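Stand: Dezember. Gilt für alle Vimcombe-Abende im Hinterzimmer von Spiele Kaufmann, Kusau. Bitte vor Einlass abhaken und die Kommentare vom letzten Mal lesen. Sie stehen da, weil jemand sie geschrieben hat, und das war Arbeit.

## A. Raum

- [x] Fluchtweg zum Hof frei
 *Kommentar: Jetzt ja. Vorher stand dort der Pappaufsteller zur Erweiterung »Nercombe«. Ein Drache in Lebensgröße ist immer noch ein Hindernis.*
- [x] Feuerlöscher vorhanden, Prüfplakette gültig
- [ ] Kabel der Anzeigetafel festgeklebt
 *Kommentar: Zu zwei Dritteln. Am letzten Drittel ist der Finalist hängen geblieben und hat sein Deck großflächig im Raum gemischt. Als Mischen wurde das nicht anerkannt.*
- [x] Notbeleuchtung getestet
- [ ] Fenster lassen sich öffnen
 *Kommentar: Eines. Ab Runde 3 reicht das nicht mehr.*

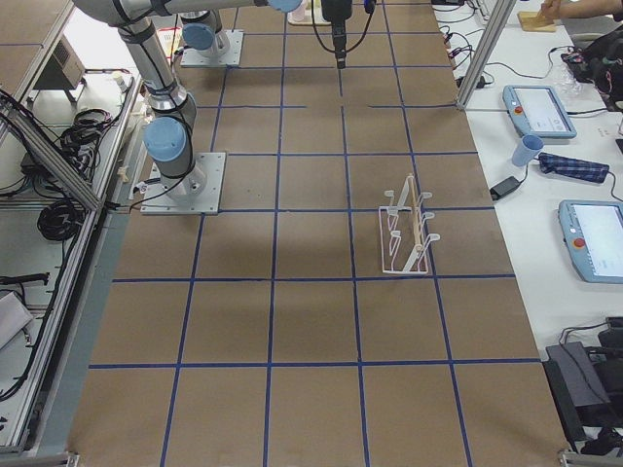
Ausgabe 26

## B. Tische und Stühle

- [x] Tische stehen fest
 *Kommentar: Tisch 2 steht fest, solange man nichts darauf ablegt.*
- [x] Keine Splitter an den Kanten
- [ ] Stühle geprüft
 *Kommentar: Der mit der Lehne, die nachgibt, ist wieder da. Er war im Keller. Bitte nicht noch einmal in den Keller stellen, sondern zum Sperrmüll.*
- [x] Getränke nur auf Beistelltischen
 *Kommentar: Angekreuzt, weil die Regel aushängt. Über ihre Einhaltung sagt das Formular nichts.*

## C. Decks und Material

- [x] Decklisten vor Runde 1 eingesammelt
- [x] Hüllen auf Markierungen geprüft
 *Kommentar: Ein Satz beanstandet, geknickte Ecken bei allen Karten mit Kosten 2. Der Spieler spricht von Zufall. Ersatzhüllen ausgegeben, Verwarnung notiert.*
- [ ] Gesperrte Karten kontrolliert
 *Kommentar: Die Liste im Ordner ist die alte. »Moorwächter« ist seit der letzten Anpassung wieder erlaubt, was die Hälfte der Anwesenden freut -- die andere Hälfte spielt gegen ihn.*
- [x] Spielsteine und Würfel vollständig

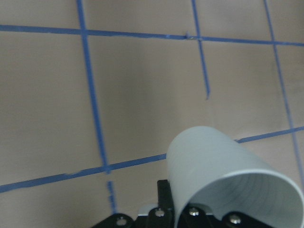 *Blaues Klebeband auf der Arbeitsfläche, unten rechts ein liegender Becher.*

## D. Technik

- [x] Turniersoftware gestartet, Paarungen gesichert
- [ ] WLAN stabil
 *Kommentar: Auf dem Zettel an der Tür steht als Raumcode 1423. Das ist der Code für die Toilette. Bitte zwei Zettel.*
- [x] Mehrfachsteckdosen nicht hintereinander gesteckt
 *Kommentar: Nach Gespräch.*
- [x] Rundenuhr von allen Plätzen sichtbar

## E. Nach Schluss

- [x] Heizlüfter aus und ausgesteckt
- [x] Fundsachen in die Kiste
 *Kommentar: Ein Schal, ein Ladegerät, eine goldene »Herrin von Nercombe« ohne Hülle. Der Schal wurde vermisst gemeldet.*
- [ ] Müll getrennt
 *Kommentar: Booster-Folie gehört nicht ins Altpapier, auch wenn der Inhalt enttäuscht hat.*

**Offen bis zum nächsten Termin:** Kabel, Stuhl, aktuelle Sperrliste, zweiter Zettel. Das Fenster ist beim Vermieter gemeldet, wie schon in der vorigen Ausgabe dieser Liste.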